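8/21/18

Whiteboard day. Everything else on hold till the big board is usable again, I can't stand looking at last month's gray ghost of the Murkix schedule under every new thing we write.

Started with the board face. Dry eraser first, both directions, then the spray. We're out of the good stuff so used the Tang cleaner from the supply shelf. Smells like oranges, leaves a film. Two passes with paper towel, then plain water on a microfiber, then dry microfiber. The water step is the one that matters – skipped it on the lower left as a test and the marker beaded up there inside of ten minutes.

Old stuff that would not come off with spray: the red box from May (permanent marker, I have my suspicions). Wrote over it with a fresh black dry erase, let it sit, wiped. Got most of it. Second try got a bit more. Isopropyl on a folded towel for the rest. Don't scrub in one spot, the coating goes dull and then that spot holds ink forever. There's already one dull patch near the middle from whoever used the green kitchen pad. Please nobody use the green kitchen pad.

Stand next. It was creeping when you write hard on the right side. Flipped the locks on and off, one of the casters had hair and a strip of packing tape wound around the axle. Cut it out with the hobby knife, picked the rest with tweezers. Rolls fine now. The lock on that one still feels mushy compared to the others, it holds if you step on it all the way. Ordering a replacement caster from Urero, same stem, will check the thread before I send the order bc last time we got the wrong ones and they are still in the drawer.

Tightened the bolts where the board meets the posts. One was finger loose. Put a drop of blue threadlocker on it. Did not touch the others, they were snug.

Wheels left some scuffs on the floor from being dragged while locked. Damp cloth took off the worst. For the rest tried a pencil eraser, works, slow. Unlock BEFORE moving. I'll put a note on the stand.

Glare. Li-hua Fu complained again that from the bench you can't read the top third of the board with the overhead light on. She's right, went and sat there. Tried three things:
- board square to the wall: worst
- board turned a little toward the blinds: top is readable, but then you get the window in the afternoon unless blinds are shut
- board turned away from blinds: good from the bench, bad from the door, who cares about the door

Going with the last one for now. Would like to tip the top forward slightly but the pivot on this stand only has stops and the first one is way too much. Maybe a shim. Low priority.
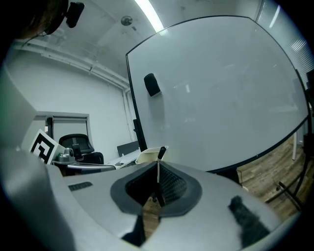 Eraser: felt was caked. Vacuumed it, then banged it out outside, then wiped the felt on a damp towel and let it dry flat before it went back. Lots better. If it starts smearing again just swap it, there's a new one in the Flomik box under the bench, plus markers. Threw out the dead markers while I was in there, whole handful of them put back in the tray by people who know better. Dead marker goes in the trash. Not the tray.

What goes on the board from now on, per talk with Li-hua:
left side – this week only, wipe Fridays
middle – free, anyone, take a picture before you go home because it might be gone
right side – parts on order and who ordered them

No more "DO NOT ERASE" with no name and no date. I'm erasing those.

Also wanted to tape off the columns with thin black tape but held off, last time the adhesive stayed behind when we moved a line. Li-hua says there's a vinyl kind that peels clean. She'll bring some, we try it on the bottom corner and leave it a week.

Smudges still show when the light hits from the side. I think that's the orange film. Will redo the whole face with plain water once more tomorow and see, if it's still there then it's the coating and we live with it or resurface. Looked up resurfacing paint quick, didn't like it, drying time is long and we'd have no board that whole time.

To do:
caster order, check thread first
real whiteboard cleaner
note on the stand re locks
shim for tilt (maybe)
vinyl tape test w/ Li-hua
copy the parts list back up on the right side, it's on the yellow pad by my monitor

Last updated: Tuesday, 5:40 pm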